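The Tar Makers of Tunmont

An old kiln site above a small river is changing what we know about how far a pot of glue could travel

The path up to the Tunmont dig is steeper than it looks from the road, and by the time I had reached the second gate I was carrying my coat and wondering about my choice of shoes. Rekha Varghese, who was already at the top with a thermos, waved at me as if we had known each other for years. "You'll smell it before you see it," she called down, and I thought she was teasing. She wasn't. After a night of rain the ground up there still gives off a faint whiff of smoke and pine, and the last fire on that slope went out long before anybody's great-grandmother was born.

What burned there was wood, slowly and with very little air, and what came out of it was tar. People used it to seal boats, mend pots, fix arrowheads to shafts, treat the feet of sheep and, if the tooth marks on a few old lumps are anything to go by, to chew. It's a humble sort of product, black and sticky and hard to get off your hands, and for a long time it was treated as something each household cooked up for itself when it was needed. The Tunmont slope makes that very hard to believe. Varghese and her team have mapped 90 kiln pits there, cut into the hillside in rows, with stone-lined channels running down from one row to the next.

"You don't dig 90 pits to fix your own boat," she said, pouring me a cup of tea that was mostly sugar. "Somebody was selling."

The exhibition that has grown out of the work, Black Gold of the Uplands, opens on 5th May at the old grain hall in Lillska, and I was lucky enough to be let in while the place was still full of ladders. It is a lovely building for it, long and low, with a row of windows down the river side. Ovidiu Jitaru, the curator, walked me through twice, once in the order visitors will go and once backward, which he says is the only way to find out if the story holds together. 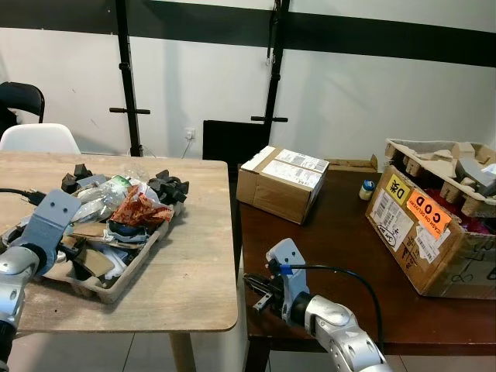 He begins with the trees. A pine that is going to give good tar has to be prepared years ahead, by peeling strips of bark from the living trunk so that the wood fills up with resin. The old stumps on the ridge still show traces of it in their rings, and from those rings Jitaru's colleagues have worked out that the strips were taken in a regular pattern, one side of the tree and then the other, over five growing seasons. Think what that means for a minute! It means someone was looking after a forest for a harvest they wouldn't see for half a decade, and trusting that they'd still have the right to it when the time came. There must have been agreements of some kind, and probably quarrels to go with them.

From the trees you move on to the pits themselves, and to a full-size cutaway of one that visitors will be able to walk into. I'm not tall and I had to duck. The wood was stacked in a cone, split thin, and covered over with turf, and then lit at the edges so that the heat crept inward. A burn could last for days. Let in too much air and you had a bonfire; too little and the whole thing went out, with a season's wood half spoiled inside it.

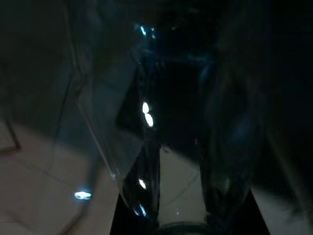

A chemist with a good nose

Much of what is new in all this comes from the laboratory, and the person to ask there is Sumathi Pisharody. She trained as a chemist, worked for a while on paints, and came to archaeology by way of a neighbor who wanted to know what was stuck to the bottom of a jar. She told me this as though it were the most ordinary career in the world.

Tar keeps a kind of memory of the wood it came from and the heat it was cooked at. Pisharody takes a crumb the size of a sesame seed, dissolves it, and looks at which compounds are left and in what amounts. The Tunmont tar turns out remarkably steady from pit to pit. Batches made in different rows, by what must have been different hands, are so alike that she ran the first set again, thinking she had mixed up her vials. Whoever was in charge up there knew what temperature they wanted and had a way of getting it, with nothing to go by except the color of the smoke and the feel of the turf under a palm.

Then she began testing tar from other places, and that's when the story got bigger. A sealed jar from Rai, down on the coast, was a match. So was the caulking on a boat plank from Nolutura. Nolutura is 700 kilometers from the kilns by the river route, and a good deal of that is against the current.

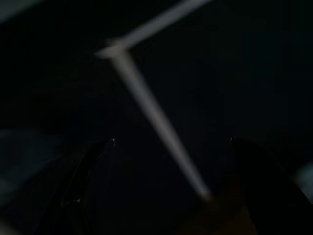

I asked Ryota Yagi, who studies the old waterways, how such a trip would have gone. He got out a map, and then a second map, and we lost most of an afternoon to it very happily. The jars were heavy but they were tough, and tar doesn't spoil, so there was no great hurry. He pictures small boats working short stretches, with the cargo changing hands at each landing. The people who bought the tar at Nolutura may never have heard of Tunmont at all. They would have known that the good stuff came from upriver, in the squat jars with the two thumbprints pressed into the shoulder.

Those thumbprints are my favorite thing in the whole exhibition. They appear on jars from the kilns and from Rai, always side by side, always just under the rim. Yagi thinks they are a maker's mark. Varghese is more careful and says they might only show how the potter held the jar while finishing it. They have been arguing about it since the first one came out of the ground, and both of them seem to be enjoying it a great deal.

There is still plenty left to find. The team has not located the houses where the workers lived, though there is a flat stretch below the lowest row that Varghese keeps looking at in a hungry sort of way. They also don't know why it ended. The last pits were stacked and covered and never lit, and the wood is still in them, gray and soft as cake. Jitaru has given one of these a room of its own, with a bench across from it and hardly any text on the wall. 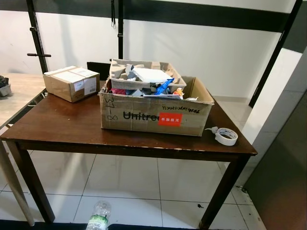
Ching-wen Chiu
Contributing Writer

On my way out of Lillska I stopped to see the jar from Rai once more, now that it had been unpacked and set in its case. Jitaru was fussing with the lamp over it. He wanted the light to come in low from the left, so that the two thumbprints would throw a little shadow, and he moved it a finger's width, stepped back, and moved it again. I put my own thumbs up against the glass to compare. Whoever pressed those marks had smaller hands than mine.

Black Gold of the Uplands is at the grain hall in Lillska. The kiln slope at Tunmont can be visited with a guide when the path is dry, and sturdy shoes are a very good idea.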